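Totham Open Day: Visitor Safety Checklist, Hand-Held Gripper Demonstration
Checked by: Sille Nørgaard. Demonstrator: Jianguo Long. Sunday, March 7, 2021 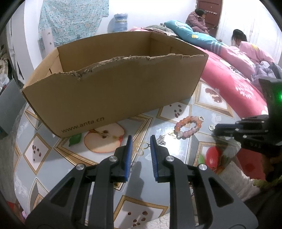
Comments go under each item. I was asked to be brief and have tried.

1. Demonstrator named and present at all times
Yes. Mr. Long left once to take a call and took the key with him. Fine.

2. Pinch points explained to visitors before handling
Partly. He told the first group to keep their fingers out of the jaws. The second group got "it's perfectly safe," and I would like to know who tested that. Drustgate's leaflet says it too, with no source.

3. Small parts kept away from young children
No. Beads, rings and charms were within reach of anyone who came up to the table. A lidded tray would do.

4. Edges and packaging
Poor. The cardboard box has a torn long side. Replace before May.

5. Trip hazards
Rug beside the table. Tape it down or take it up. Same comment as at the Droncombe visit, same answer ("noted").

6. Visitor numbers
Limit 20 per session. Sign-in sheet shows 23 for the second. Total for the day 138, if the sheet can be believed.

7. Stop procedure demonstrated
Not to me. I asked twice. Mr. Long says letting go of the handle is enough. I want that in writing from Bratu, who supplied the grippers.

8. Claims made to the public
Not strictly safety, but visitors were told the tool will "teach robots to tidy any home." I saw no evidence for "any."

Result: pass with conditions. Items 2, 3, 4 and 7 to be closed before the next open day. Item 6 needs a person on the door with a clicker.

S.N.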